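Power strip appreciation thread. Yes, really. I finally dealt with the plugs in my home office this August and I'm so happy I could sing 🧵

---

**1/** Background: for 2 years everything at my desk ran off whatever outlet I could reach. Lamp over here, monitor over there, phone charger stretched behind the radiator (I know, I know). Vacuuming in there was an obstacle course!

---

**2/** So I pulled every single thing out, dumped it all on the floor, and started over with one white strip up on the table where I could see what I was doing. Best decision of the whole weekend. Do NOT try to plan this lying on your side under a desk with a flashlight in your teeth.

---

**3/** First thing to work out is where the fat plugs go. You know the ones, round and bulky with a cable like a garden hose. Put one of those in the middle and you can kiss the outlets next to it goodbye. I tried mine at the end of the strip first. 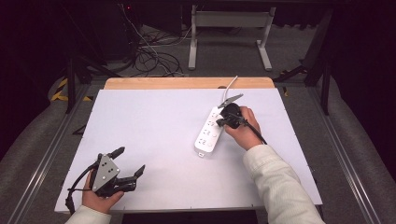 **4/** Ends for the big guys, middle for the skinny ones. I said this out loud to an empty house like I'd discovered gravity. Then I swapped the order again because I wanted the lamp closest to the wall.

---

**5/** Also, look at which way the cable leaves the plug! Some go straight out, some go off to the side, and the sideways ones will happily lie across their neighbor. Flip the strip end for end before you give up on it. That got me one more usable outlet for zero dollars, and I was thrilled.

---

**6/** Labels! I wrapped a bit of masking tape around every cord right by the plug and wrote what it was. LAMP. MONITOR. PRINTER. One just says TOPRAK because that's the name on my little desk fan and I couldn't be bothered to write "fan."

I've already used the labels twice. Love them.

---

**7/** Somebody asked about heaters. Please don't run a space heater off a strip, that one goes straight in the wall. And don't plug a strip into another strip. Flip yours over and read the rating on the back, then add up what you want to run on it. My everyday stuff (laptop, monitor, lamp, speakers) came nowhere near the limit, so I could relax.

---

**8/** Before it went back under the desk I wiped the strip down, unplugged from the wall, with a barely damp cloth and then a dry one. There was fluff in places I didn't know could hold fluff. A soft paintbrush is great for the little recessed bits.

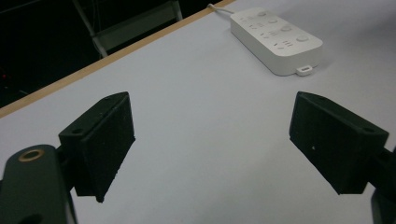 **9/** Next up was where to mount it. I'd always had strips flat on the floor, and I am now a screw-it-to-the-back-leg person for life. Well, brackets, in my case. I found a pair of Skamura ones at the hardware store on Vundton Road and they fit on the first try, which never happens to me.

---

**10/** Leave slack! I pulled everything tight the first time because it looked so tidy, then raised my monitor and yanked its cord half out. Now there's a loose loop on each one, held with those soft hook-and-loop ties. I bought a roll and cut them as I went. Skip the plastic zip ties unless you enjoy snipping them off again a week later.

---

**11/** I kept one outlet free on purpose, closest to the front, for whatever turns up. Yesterday it was the glue gun. Today it was the phone of a visitor who walked in at 2 percent and looked at that open outlet like it was a cold lemonade.

---

**12/** Things I found on the floor while doing all this: a library card, a very old raisin, the good scissors (!!!), and the charger for a camera I gave away.

---

**13/** The kitchen counter is next. The toaster, the kettle and the Pellano coffee grinder have been fighting over one corner since we moved in, and I have a feeling the grinder is going to have to live by the window. Will report back, with more masking tape.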